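From: Benedek Fodor
To: Taltham Home Laundry list
Subject: Re: Towels going stiff after the move

Ngozi Bashir wrote:

> We moved to the Unmont side of town in November and every towel we
> own has gone stiff. Same machine, same detergent, same line in the
> basement. They also seem to push water around instead of soaking it
> up. I have tried more detergent and then fabric softener on top of
> that, and it got worse. Is it the water? And is there any point in
> trying to save the old ones, or should I just start over?
>
> Also, how do the rest of you store them? The new place has one
> narrow shelf and I can't get a stack to stay up.

Ngozi,

Yes, I would say it's the water. The Unmont side is on the well supply and it is a good deal harder than what you had before. We lived out there for two years and I went through the same thing. The minerals get in the way of the detergent, so people add more, and then the extra doesn't rinse out. Softener puts a coating on the loops, and that would explain the water sitting on top.

I would not throw anything out yet. Do the stripping wash first. It takes an afternoon but most of that is waiting.

What I did:

1. Stop using softener completely, including dryer sheets.

2. Run the towels through a hot wash with no detergent at all. If you see suds in the window, that is old detergent coming out. Run it again until the suds are mostly gone. Mine took three rounds.

3. Soak them in hot water with 500 grams of washing soda. I used the bathtub. Leave them until the water is cool, then drain it. The water was gray and I was not proud of it. Keep colored towels apart from white ones for this, since some of the darker ones will bleed. Wear gloves.

4. Rinse with plain cold water, spin, and dry them fully. Shake each one hard before you hang it. If you dry on a line, ten minutes in the dryer at the end makes a big difference to the feel.

After that, use half the detergent you think you need plus a spoonful of washing soda in each load. Don't pack the drum. I had 14 towels when I started and kept all but 2, and those two had worn through at the hems anyway.

On vinegar, which I know someone will bring up: I used it in the rinse for a while and it did help a little. The Lindqvist manual for our machine says not to, on account of the rubber seals, so I quit. Check yours. Never put it in with bleach.

For storage, the stack falls over because the folded edges are all on the same side and that side ends up taller. Fold in half the long way, then in thirds, and turn every other one around. On a narrow shelf I would go one stack wide and keep it low. Thin towels sit flatter than the thick hotel kind. Here is a light green one, folded, at the left. 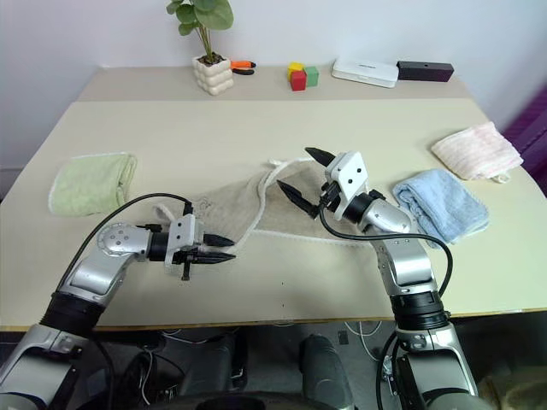

Buying new ones

If you do end up replacing a few, look at the weight on the label before the price. The heavy ones feel nice in the store but they take forever to dry in a basement, and in hard water they hold on to more residue. I bought mid-weight cotton from the Sarnance outlet and they have held up fine. Wash them once before you use them, no softener.

Before you spend money on a water softener for the whole house, ask your landlord what is already there. Our place had one behind the furnace that had simply run out of salt. I found it the month we moved out.

Let the list know how many rounds it takes you.

Benedek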